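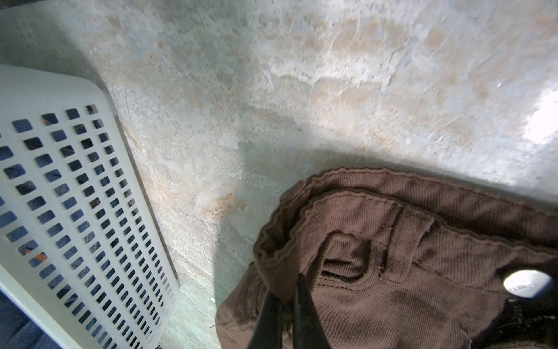

Home Textiles, Unit 5: Twill at Home
Handout by Nivaldo Barros

Welcome to my favorite unit! Twill is everywhere once you learn to spot it, and laundry day is the best time to practice. Denim is a twill. So are chinos and plenty of work pants.

Look for the diagonal — each row of the weave steps over one thread from the row before, and those steps build a slanted line you can often feel with a fingernail. Brown twill shows it nicely along a crease, where the color looks a little lighter.

Before the workshop (bring 8 garments from your own basket):
Sort twill from plain weave, by touch first.
Check the waistbands. Double topstitching is lovely to study up close!
Turn one pair of jeans inside out and compare the two faces.

Dudek, chapter 5, has great weave diagrams.

Shares 800 | Comments 8
Contact Jaltholm Textile Studies | Back to top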